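Chapter 7
Lost Issues and the Stories Told About Them

What this chapter covers
How a cancelled comic turns into a legend
Reading a publisher's announcement with care
Scripts, layouts and finished pages as evidence
The Grudeseck case

Every long-running comic leaves something unpublished behind it. Plots get dropped, artists move on, a title folds with three months of work in a drawer. Most of this material is dull, and most of it deserves to stay where it is. Yet fans, dealers and a fair number of academics talk about unpublished issues as though the best work in the medium had been kept from us by accountants. Students should start this chapter by doubting that.

Consider Grudeseck, the black-and-white science fiction serial put out by the small press Fagerlund. It was written by Teófilo Guzmán and drawn for most of its life by Győző Barta. The last printed issue ended with the moon city of Clorport under siege and a box on the letters page promising "the story that changes everything". No further issue came out. Within a few years readers were trading summaries of that missing story, called "The Olby War" by everyone, and the summaries grew longer each time they were copied.

What did those readers have to go on? A title, a promise in a box, and one pin-up by Barta of a character in unfamiliar armour. From this they built a death, a wedding, a betrayal and a second series. Some of it is quite good. Very little of it can be traced to Guzmán, who was asked about it at signings for years and gave a different answer most times.

It is tempting to blame the fans, but the publisher did well out of the rumour too. Fagerlund had 2593 copies of the final issue printed, a small run even by its own standards, and the legend did wonders for the price of whatever was left. A later reprint carried the words "leading into The Olby War" on its back cover, when there was nothing for it to lead into. You should ask of any lost story who gains from its being lost.
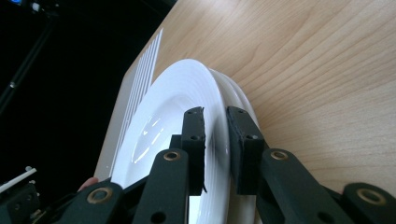

7.1 What counts as evidence

The papers that survive from Grudeseck fill 212 sheets. That sounds like plenty. Sort them by type and the pile looks thinner. Most are photocopies of pages already in print, with corrections to the lettering. A good many are letters about late payment. Only two sheets mention Olby by name: a typed plot outline that stops halfway down the page, and a note from Barta asking whether the place has trees.

An outline is a statement of what a writer meant to do on the morning it was typed. Anyone who has compared Guzmán's outlines with his printed issues will know how little that tells us. In the outline for the prison storyline, the hero's brother dies in the opening pages. In the comic he lives, gets most of the jokes and ends up running the prison. If the prison issues had been the ones that went missing, fans would now be mourning a death that the author dropped before he reached the script.

Full scripts are better, and pencilled pages better again, though even these were changed late and often. For the purposes of this book, treat a story as existing only as far as somebody wrote or drew it. Everything past that point is a guess, including guesses made by the author twenty years on, in front of a friendly audience.

7.2 The trouble with memory

Interviews make up most of the published writing on cancelled comics, and they are the weakest part of it. Guzmán and Barta disagree over whether the final battle was planned at all. Barta remembers drawing a splash page of it. No such page is among the papers, and Guzmán remembers the same page as part of a different job. Both men may be sincere. Before reading on, write down how you would decide between them, and what you would need to see before you changed your mind.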